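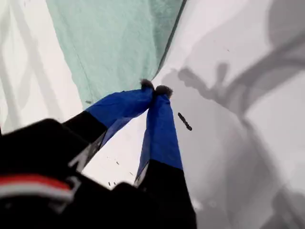

I finally got to see the Jastach workshop, and I'm still grinning! Marcela Šimek has been making straps and small pouches there for 20 years, and I have carried one of her Cabello key cases nearly as long. She met me at the door with thread on her sleeve and went straight to the leather shelves (I lost a good hour there).

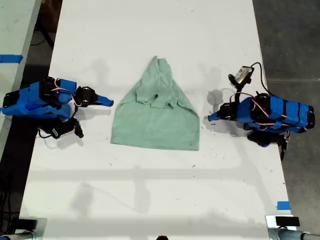

The linings were what I really came to ask about. Marcela washes every new cotton before she cuts it, then leaves it unironed overnight to see where it wants to crease. The mint-green cloth on the white table has that same dark fold where it gathers near the middle, and a fold like that is the first thing she looks for. If it won't press flat she passes on the bolt, even at a good price.

She let me stitch one edge myself. Six holes in and I had already gone crooked, so I have new respect for that key case.

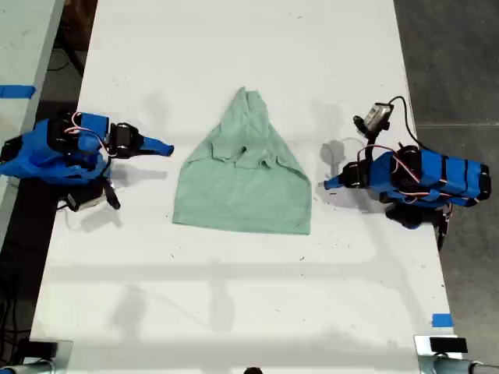
After lunch we went through the Vemix pouches, the new line due in June. The first run is only 100 pieces. I liked the narrow one with the snap on the inside, and the dark brown is gorgeous in daylight, much warmer than it looks on their site.

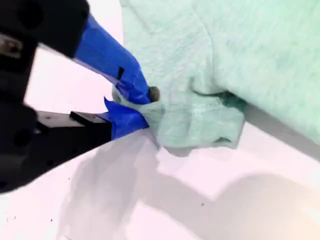 I put my name down for two, one for me and one for my brother, who keeps borrowing mine. Marcela wants to redo the snap before they ship, a little flatter, so the final ones may differ from what I handled.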